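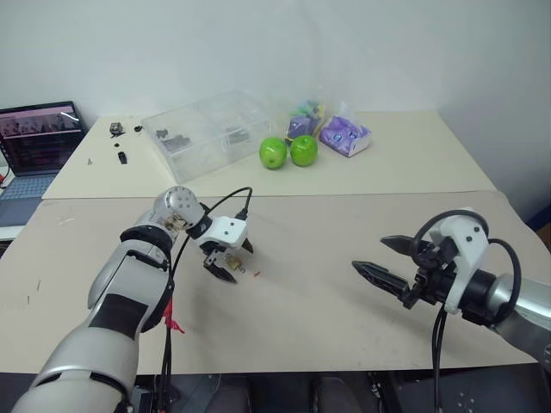 Rarell — Abteilung Gebäudetechnik

Am Dienstag kam wieder die Frage, warum der Besprechungsraum im Obergeschoss hallt, obwohl dort Teppich liegt. Teppich absorbiert oberhalb von 1 kHz brauchbar, darunter fast nichts. Sprache hat ihre Energie aber zu einem großen Teil zwischen 125 und 500 Hz, und genau dort bleibt die Nachhallzeit lang. Wer nur den Boden belegt, bekommt einen Raum, der dumpf klingt und trotzdem dröhnt.

Gerechnet habe ich nach Sabine: T = 0,163 · V/A. Bei einem Volumen von 69 m³ und einer äquivalenten Absorptionsfläche von 2 Türen, Fensterband und Gipskarton kommt man schnell in einen Bereich, in dem Telefonkonferenzen anstrengend werden. Die Formel setzt ein diffuses Schallfeld voraus. In kleinen Räumen mit parallelen, glatten Wänden ist das nicht gegeben, die Messung fällt also meist schlechter aus als die Rechnung.
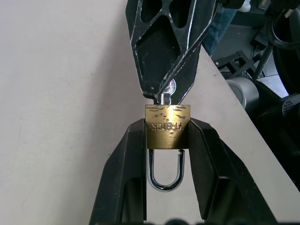

Bleibt die Wahl des Absorbers. Strebel bietet Platten mit 30 mm und 60 mm Stärke an, Prorneo nur die dünneren. Für die Höhen reicht die dünne Ausführung. Für 250 Hz braucht es die dicke, montiert mit Luftspalt zur Wand — der Abstand wirkt hier fast so stark wie das Material. Ich hänge zuerst die Stirnwand, messe nach und entscheide dann über die Decke. Die Messwerte trage ich hier nach, sobald das Mikrofon aus der Kalibrierung zurück ist.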